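Courses > Soft Furnishings Level 2 > Handouts
Filed under: Fabrics and fillings

Handout 4: Cushions, covers and fillings

Read this before the practical. Bring your own scissors and a tape measure to the session.

1. Choosing the cover

A cover takes most of the wear, so look at the weave first. Hold the cloth up to a window. If a lot of light comes through, it will need a lining or a separate inner case. Plain cotton is the easiest to start with. Fleece is warm and forgiving to sew, but it stretches across the width and can pill with washing. Upholstery cloth is heavier and needs a size 100 needle.

Cut the cover slightly smaller than the pad if you want a full look. For this course we cut 10 mm under on each side.

2. Fillings

Hollow fibre is light and washes well. Feather needs a downproof inner case – ordinary cotton will let the quills through. Foam keeps its shape but feels hard on a small cushion. We use Vitosard fibre in the workshop, sold in bags of 800 g. One bag is enough for the sample cushion, with some left over for the corners.

Tease the fibre out by hand and fill the corners first.
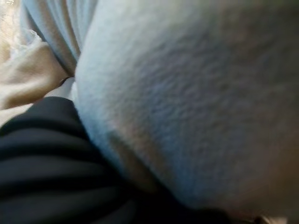
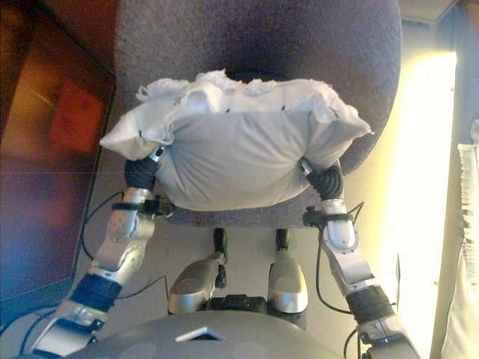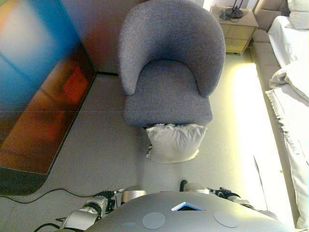
3. Closing the edge

Leave a gap of 180 mm along one side for filling. Pin it shut before you sew, then use a ladder stitch with doubled thread. Keep the stitches short and even. A gathered edge hides uneven stitching but uses more cloth – allow up to 67 per cent extra on that side.

4. Care

Wash fibre cushions on a cool cycle and dry them flat. Foam should not go in the machine. Shake feather cushions once a week.

For the next session, read the Prothero notes on piping and bring a finished inner case. Unfinished cases can be completed in the open workshop in October.

Plekov Craft College, Textiles | Contact the department | Back to top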